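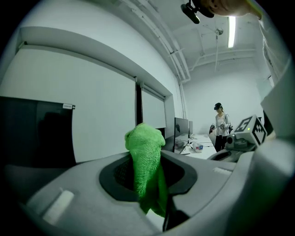

Gravham Youth Football: progress report to the Moya Fund
Nov 13, 2022

Dear Abdelkrim Benkirane,

We've had a lovely, busy autumn, and I'm so glad to be able to share it with you. Almost 200 boys and girls are now training with us, and the under-12s have finally got the hang of pressing high up the field (their 3-1 win at Tunder in October was a joy to watch!).

Your grant has paid for two new goals and for Shota Hattori's coaching course, which he passed. We have $3,075 left, and we'd like to put it toward field rental over the winter, if you're happy with that. The girls' team is still short a goalkeeper, so we're asking at the schools again.

With warm thanks from all of us at Gravham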